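# Switching the household budget back to paper

08/01/2023

After 4 years of tracking our spending in an app called Cellon, I went back to a notebook in December. 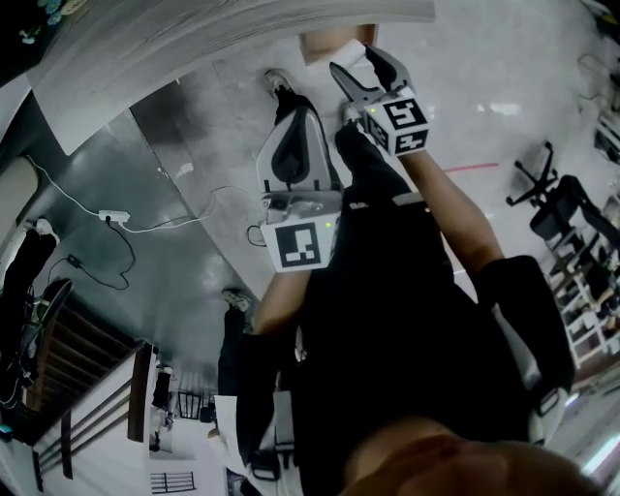

*Small white object, brown cardboard box.*

The app worked fine for a long time. It pulled in the card purchases, sorted them, and drew a chart at the end of the month. My trouble was that I stopped looking at the chart. I would open it, see that groceries were up, close it, and go buy more groceries.

What pushed me over was an annual charge from Daso, a meal planning service I had signed up for and used maybe twice. It had been filed under "Home" along with light bulbs and furnace filters, so I never saw it. By the time I did, it had renewed again. They refunded the latest year and I let the rest go.

My friend Gudrun Tveit has kept her accounts on paper since college. She uses one page per month, 5 columns, pencil only. I copied her layout: food, house, car, fun, other. Every evening I write down what we spent, rounded to the dollar. Receipts go in an envelope inside the back cover until the page is added up, and then most of them get thrown out. I keep the ones for anything with a warranty.

Total for the seven months through July, not counting rent or insurance: more than I wanted. "Other" alone came to $2,551, and a good part of that was shipping, parking and lunches I forgot to put under food. I've started a separate line for parking.

It takes less time than I thought it would — a few minutes at night, then 20 minutes or so of adding at the end of the month. I still use a calculator. I missed most of a week in April when we had family staying and had to rebuild it from the bank statement, so those numbers are a little off.

Next month I want to split food into groceries and eating out. That means a sixth column, and the page is already tight, so I may turn the notebook sideways.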